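Lost most of the afternoon to a gripper fault on the two-arm table, so I'm writing it down.

The task is sorting small plastic baskets by color, black and yellow. It had run for 26 cycles when the right arm stopped letting go. Fingers stayed closed, no error on screen, and the arm kept going through its motions with a basket in its grip.

The log did have something. Position error on the right gripper climbed for 9 cycles before the fault and never crossed the alarm limit. Malte Görtz set that limit high in July to stop false trips. Fair enough then, too high now.

The part that bothers me more: the left arm didn't know. It started its next reach toward the middle while the right was still in the way. I hit the stop. Clearance when I measured it was around 6 cm.

Changes so far:
- alarm limit cut in half
- either arm faulting now pauses both
- gripper has to report open before the next move starts

Also reseated the connector at the right wrist. It felt a little soft going in. Could be the cause, could be nothing.

Running it slow tonight with a hand near the stop. If it holds the basket again I'm swapping the gripper and sending the old one to Diekmann.

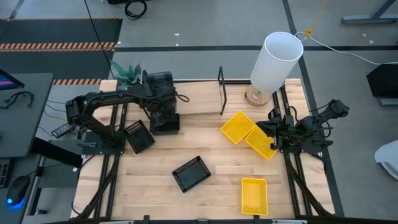 Will post the error plot once I've pulled it off the controller.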